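Last touched 10 January 2023. Prices are in Canadian dollars and do not include tax, shipping or regret.

# gripper-budget

Planning notes, a spreadsheet and a small folder of wrist camera stills for the Gostton sorting bench. We are deciding what to buy for the second arm. The first arm was bought in a hurry in December, out of year-end money, and you can tell.

If you only want the number, it's in `totals.csv`. If you want to argue with the number, read on.

## What's in here

| Path | Contents |
|---|---|
| `totals.csv` | one row per item, with quote and lead time |
| `quotes/` | supplier quotes, as received, spelling included |
| `stills/` | wrist camera pictures from the bench |
| `wishlist.md` | things we are not getting |

`totals.csv` is built from the files in `quotes/`. Don't edit it by hand. The last person to do so gave us a free compressor for most of an afternoon.

## What we're buying

- **Wrist camera.** Kairys quoted $1882, cable included. Praltari is cheaper until you add the cable, the bracket and the licence, and then it's a dead heat with worse paperwork.
- **Soft finger pads.** Sold in packs of 8. We go through them faster than the brochure says we should.
- **Bench light.** The cheapest line on the sheet, and the one that keeps getting bumped to next year. See the stills section before you bump it again.
- **Spare gripper.** Ullar, 35 days lead time. Order it before you need it – that's the whole theory of spares.

Installation is its own line and should stay that way. Folding it into the hardware cost makes the hardware look dear and the labour look free, and we've already had that meeting.

## Columns in totals.csv

- `item` – plain name, no part numbers
- `supplier` – Ullar, Praltari or Kairys
- `quote_cad` – before tax
- `lead_days` – what the supplier promised
- `priority` – 1 to 3, where 3 means "ask again next year"
- `notes` – free text, keep it civil

A blank `quote_cad` means we asked and are waiting. It does not mean zero. The script used to disagree on this point and has been corrected.

## Stills

These come straight off the wrist camera, with no brightening or clean-up. They're meant for judging what the arm has to work with at close range, and they should be looked at next to the camera and light quotes. Please don't run them through anything that makes them prettier.

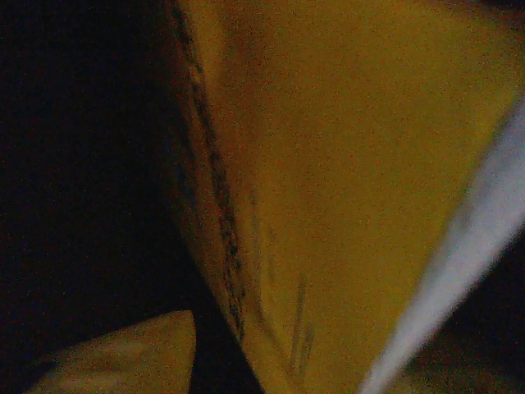
*Wrist view, close up on a yellow surface with a ragged dark border. The pale blur on the right is consistent with the edge of a gripper finger. Speckle as recorded.*

Before anyone asks for a better sensor: price the lamp first. A dear camera in a dark corner takes a very detailed picture of the dark corner. If the lamp doesn't help, the Kairys line stays where it is and I'll stop going on about it.

## Known gaps

- No figure for power use. The meter is shared with the kettle.
- Praltari's quote has expired. They say they'll honour it, but not in writing.
- Lead times are promises and have been entered as such.
- Nothing in `stills/` is labelled by object. If you need labels, that's a different budget and a longer coffee.

## Changing things

Put the new quote in `quotes/`, run `make totals`, and say in the commit message what went up. If something went down, check it twice and then tell everyone.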